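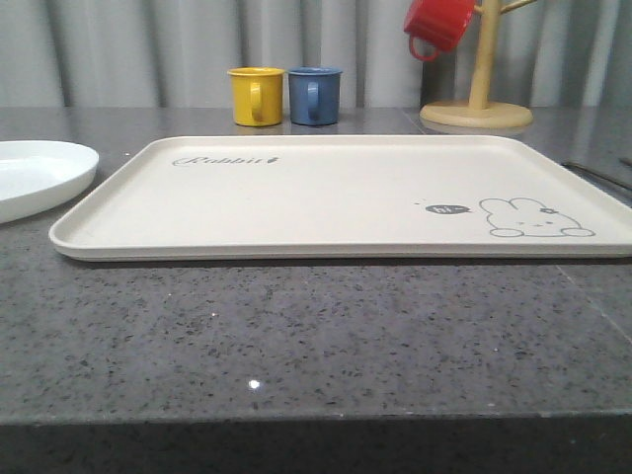
Liltik open day, Wornby, 13 Jun 2023

I went to Wornby with a budget line and a bad attitude. The budget line is for the tray room at our residential kitchen, where we lay 80 trays for every lunch. The bad attitude comes from the dishwasher conveyor we bought the last time somebody showed us a nice demonstration.

Liltik sells a single arm with a two-finger gripper, plus software it calls Truvley, and the pitch is that the thing will lay a tray for you. Plate down, utensils next to it, on to the next one. They had it set up on a stone countertop with a cream tray, which I liked better than the usual white lab bench. Our own tray room is all steel and the light is terrible, so I asked if it had been tried in a place like that. Orsolya Kiss, who ran the session, said they would want to do a site survey first. The survey is billed separately. I wrote that down and underlined it.

What I wanted to see was the utensils. A plate is big and has a rim to grab. Forks and spoons are thin, shiny and lie flat, and we go through a lot of them. They had steel ones out with the plate, and the arm worked over them at a pace I would call careful. I asked for a figure in trays per hour and was told it depends on the layout. Sure it does. So does ours, and I can still tell you how long a tray takes one of our people, with the phone ringing.

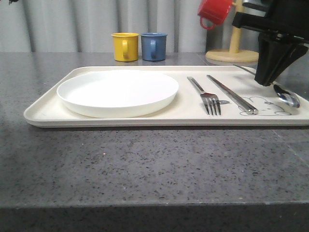 Thierry Tanguy asked what happens to the price if you need a second gripper for cups, and whether the 48-month lease covers it. It does not. The gripper counts as a wear part, the fingers are yours to replace after the first 6 months, and a different gripper is an accessory with its own line on the quote. He said he had been through the same thing with a packing machine and ended up spending more on attachments than on the machine.

I had the same worry in a different form. The brochure price gets you the arm, the mount and a year of Truvley. It leaves out the survey, the guarding, the electrical work, training for the staff and the second year of software. I put it all on one sheet over lunch and it did not look like the brochure anymore. Ardalan Rezaei from the sales side looked at my sheet and only argued with the guarding.

There is also the question of who puts the trays in front of it. At the open day a person did that. In our kitchen it would be a person too, which means I am not saving a position. I am moving one about a yard to the left.
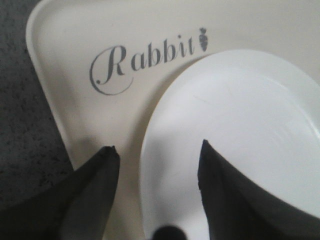 The part I can't price is the exceptions. We have residents who need a plate with a high rim, or a thick-handled spoon, or the fork on the other side. Right now that's a card on the tray and someone reads it. Orsolya said new layouts can be taught on site and that most customers pick it up quickly. I asked for the name of a customer who had. She promised to send one.

Vass was showing a plain tray conveyor in the next room, with no arm at all. Margit Vass gave me a total, installed, in one number, before I had finished my coffee. It's a dull machine and it would take care of the worst bit of our lunch, the carrying.

For the July budget meeting I'm putting down the following. No purchase of the arm this year. A request to Liltik for a trial in our own room, 2 weeks, at their cost, with our plates and our utensils and no changes to the lighting. A written quote from Vass. If Liltik says yes to the trial I'll go back and look at the lease again, starting with the page on wear parts.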